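Sostico twin-arm simulation kit: acceptance checklist with comments
Date of check: 2022-05-09
Supplied by: Zendeo
Checked at: Traltinano office, on the trial licence
Result: pass, with 2 items open

Comments are written under the item they belong to. Items with no comment were fine.

1. Installation

1.1 Package opens and licence key is accepted -- OK
1.2 Version number matches the delivery note -- OK
1.3 Runs on the standard office machine -- OK
Comment: First start is slow. Later starts are much quicker.
1.4 Manual supplied -- OK
Comment: 349 pages and no index. Searching the file works well enough.

2. Arms

2.1 Both arms load with the correct grippers -- OK
2.2 Each arm can be moved without the other -- OK
2.3 Joint limits are respected -- OK
Comment: The arm stops at the limit and a message is written to the log. We would like the message on screen as well.
2.4 Arms cannot pass through each other -- OPEN
Comment: Contact between the two forearms is detected, but contact between an elbow and the torso was missed in 7 tries out of 60. Reported to Zendeo. Do not use the results for planning close work until this is closed.

3. Grippers

3.1 Open and close on command -- OK
3.2 Finger position shown matches the value in the log -- OK
3.3 Grip force can be set by the user -- OK
Comment: The default is too high for thin-walled items. Lower it before starting.
3.4 Gripper holds its position when the program is paused -- OK

4. Stop functions

4.1 Stop button halts both arms -- OK
4.2 Stop works while a script is running -- OK
4.3 Restart needs a separate confirmation -- OK
Comment: The confirm box sits right beside the stop button. It should be moved -- it is easy to click twice by mistake.

5. Rooms and views

5.1 Household room loads with table and small objects -- OK
5.2 Tabletop and floor both act as solid surfaces -- OK
5.3 View from the torso -- OK
5.4 View from the gripper -- OK
Comment: The torso view takes in both arms, the table and the walls. The gripper view is closer and darker, with both fingers showing.

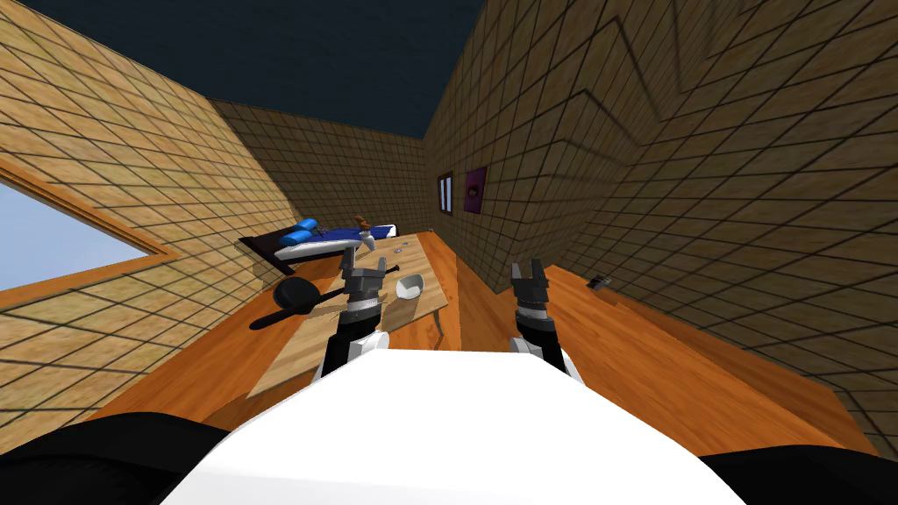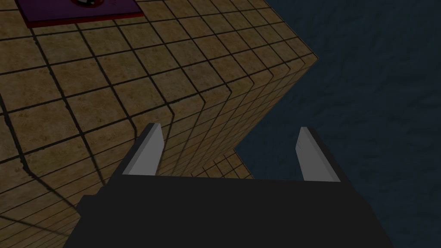

5.5 Lighting can be changed by the user -- OPEN
Comment: The setting is in the menu but has no effect. Zendeo say it will be in the September release.
5.6 Room returns to its starting layout on reset -- OK

6. Records

6.1 Log file is saved after every run -- OK
6.2 Log can be read by Sial, our reporting tool -- OK
Comment: Change the separator to a semicolon first.

Items 2.4 and 5.5 to be checked again when the new release arrives. The trial licence may stay in use until then.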